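About Mokesley Play Rooms

We don't believe a toy teaches a child anything by sitting on a shelf, and we are wary of catalogs that promise otherwise. Our school in Jiria opened in March with 2 rooms and a short list of things we thought worth buying.

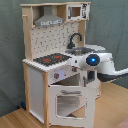 The play kitchen, oven door open.

Most of what we were offered we sent back. The kitchen stayed: a hood, a microwave, a sink, two red burners and knobs at a child's height. Does it make better cooks? We doubt it. Children do argue over the oven, and we count that as talking.

Visits are by appointment at the Zapata Street door.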